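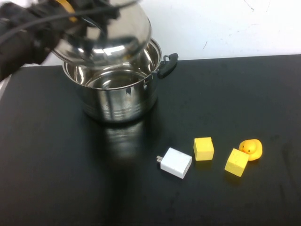
Hello all, and thank you for the long string of replies on stockpots, which I read over two pots of tea. Sombat asked whether the rings low on the side of a pot do any work or are only there for looks, and I have been through enough pans by now to have an opinion. On a polished steel pot like mine, with the bands running around the lower body and a domed lid, I'd call them decoration, and a bit of a nuisance at the sink, as soup that boils over dries in the grooves. What I would look at first is the handle. Mine is a short black loop just under the rim, riveted on, and I find that kind much easier to hold with a thick towel than the thin wire ones on my old Naltham.

On 2022-11-08, Sombat Panyasiri wrote:
> I am choosing between the Lindeo and the Skernia for
> our big soup evenings. We are up to 22 people now.
> Do the ridges on the side matter? And does anyone
> have a way of getting the cloudy look off the bottom?

Now, the cloudiness. I had the same trouble all through September – our water here is terribly hard – and plain white vinegar did the job. Put in enough to cover the bottom, add 2 cups of water, warm it gently for 11 minutes, let it cool and rinse. Please don't go at it with steel wool, Sombat, however tempting! I did that to my mother's pot and she still brings it up at holidays.

One more thing while I'm rambling. When you lift the lid off a full pot, tip it so the far edge comes up first and the steam goes away from you, and hold it over the pot a moment so the drips fall back into the soup. My wrists were pink for years before I learned that one.

For 22 people I'd go with whichever of the two is wider, as a tall narrow pot is a misery to stir. And do send the Jaidee noodle soup recipe you promised us in the spring – several of us are still waiting, with bowls out.

Warmly, and with apologies for the length,
Your friend with too many pans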